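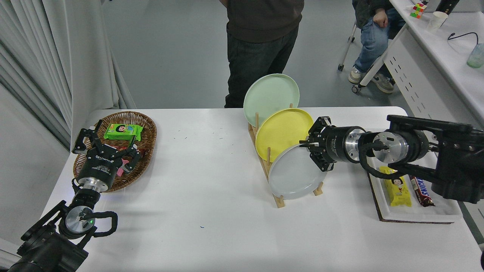
Tranero is the control and planning package from Rirard for two-arm workcells. It runs both arms from one planner, so each arm's path is checked against the other before either one moves. You write a task as a list of picks and places, and Tranero decides which arm does what and when. A table with one gripper over a wicker basket and the other at a white plate in a dish rack is a typical job: two separate targets, one shared workspace, and a row of wooden pegs to stay clear of. Arms can be run together, in turn, or with one parked.

Perception is handled by Picard, which is included in the base license. Picard fits grasp candidates to thin edges, wrappers and small parts, and passes them to the planner ranked by clearance. The standard object library holds 1,939 items. You can add your own by scanning them on the table, and new entries can be used without restarting the controller.

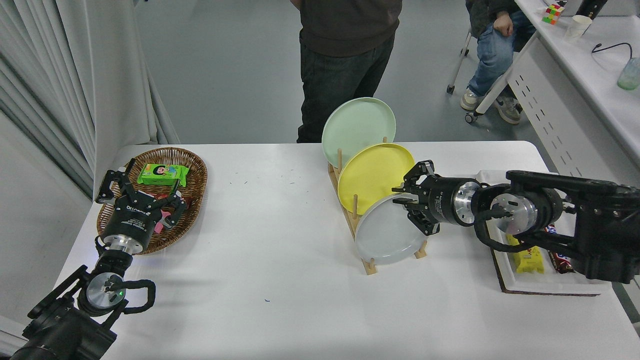
Dual-arm task with basket, plate rack and tray.

Sosgate is the task editor. It runs in a browser and shows the plan as a timeline, one row per arm. Drag a step to change its order and the planner recomputes both paths. Steps that can't be reached are marked in red with the joint limit or collision that blocked them. Any run can be replayed from the log at reduced speed.

Tranero comes in 3 license levels: Single Cell, Multi Cell and Site. All levels include Picard, Sosgate and the simulator. Single Cell is $3,332 per year and covers one controller and up to two arms. Updates are included while the license is active, and saved tasks open in later versions. Arms of up to 7 axes are supported. Grippers, controller hardware and mounting parts are sold separately.

Contact Rirard sales | © Rirard. All rights reserved. | Back to top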